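Hilutora 车载记录仪用户手册
第四章 行车事件的锁定、导出与留存

感谢您一路读到这一章。前面几章讲的是安装和日常设置，相对轻松一些；这一章要讲的，是大家最不希望用到、真用到时又往往手忙脚乱的部分：路上出了事，交警或保险公司需要录像，您该怎么把它完整地交出去。建议趁车停在家里的时候，先照着步骤练一遍。

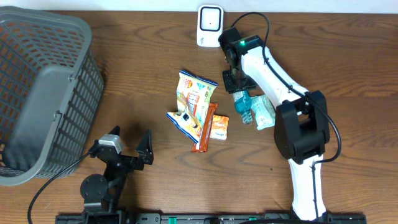
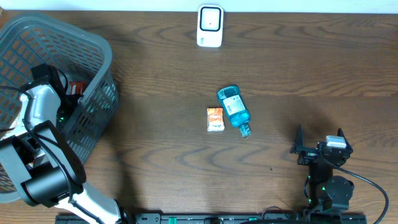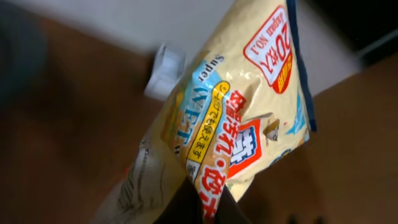
图4-1至图4-3 桌面与物品

4.1 开始之前

请先确认主机固件已更新到今年 March 版（“设置”页最下方可以看到），并且手机上装好了 Nonik 应用。旧版固件也能导出录像，只是没有校验文件，对方若问起录像有没有改动过，解释起来会费些口舌。

另外请看一眼主机时间。主机平时靠卫星信号校时，长期停在地下车库的车，偶尔会慢上一点儿。发现时间不准，请不要手动去改，开到露天处等它自己校正就好，并把偏差记在纸上，日后一并说明。

4.2 锁定一段录像

1. 把车停到安全的地方，拉好手刹，打开双闪。有人受伤时请先照顾人、先报警，录像的事可以往后放一放。
2. 短按主机右侧的锁定键。听到两声提示音，就表示当前片段和它前面的一段都已锁定，不会被循环录像覆盖。
3. 如果事情已经过去了一会儿，请打开 Nonik 应用，进入“行程”，沿时间轴往回找，长按对应的片段，选择“锁定”。
4. 片段左上角出现小锁图标后，再关闭应用。

注意：锁定区最多保存 8 段录像。存满之后主机会提醒您，但不会自动删除旧的片段，需要您自己挑选清理。

小心：请千万不要在行驶中操作应用。哪怕只是想看看刚才那辆车的车牌，也请停稳了再看。

4.3 导出录像

1. 保持车辆通电，把手机连接到主机的无线网络，初始密码印在主机底部的标签上。
2. 在“已锁定”列表中勾选需要的片段。
3. 点“导出”，选择“原始文件”。“分享版”经过压缩，车牌常常看不清，发给家人报个平安倒是够用，交给办案人员就不合适了。
4. 等待进度条走完。一段录像大约需要 6 分钟，期间请不要锁屏，也不要接打电话，以免连接中断后从头再来。
5. 导出完成后，文件夹里会有一个视频文件和一个同名的校验文件，两个请一起保存，不要改名。

注意：手机剩余空间不足 500 MB 时，导出按钮会变成灰色。

4.4 交给警方或保险公司

不同地方的要求不太一样，有的收U盘，有的要求上传到指定网页，请以经办人员告诉您的为准。我们的建议是：

1. 原件留在存储卡里，交出去的一律用副本。
2. 写一张简单的说明，注明时间、路段、行驶方向，还有您当时在车里的位置。
3. 请对方给一张收件凭证，拍照留底。
4. 如果对方需要暂扣存储卡，请换上备用卡再上路。我们测试过的是 Vaher 高耐久系列，其他品牌请留意是否支持循环写入。

小心：案件处理完之前，请不要把录像发到社交平台上。画面里常有别人的面孔、车牌和住址，传开以后很难收回，也可能给您自己带来麻烦。

4.5 常见情况

按了锁定键却没有提示音：多半是音量调到了零，先到“已锁定”列表里看看，片段很可能已经在那里了。

录像在碰撞的一刻中断：强烈撞击有时会使电源线松脱。主机内置电容会把最后一小段写完，请不要反复开关机，先取下存储卡，再联系 Drokent 服务点协助读取。

事后才想起来要录像：普通片段在默认设置下保留 7 天，过期会被新的录像覆盖。还在期限内的话，请先停用这张卡，再慢慢查找。

本章修订日期：2025-11-10
下一章：停车监控与低电压保护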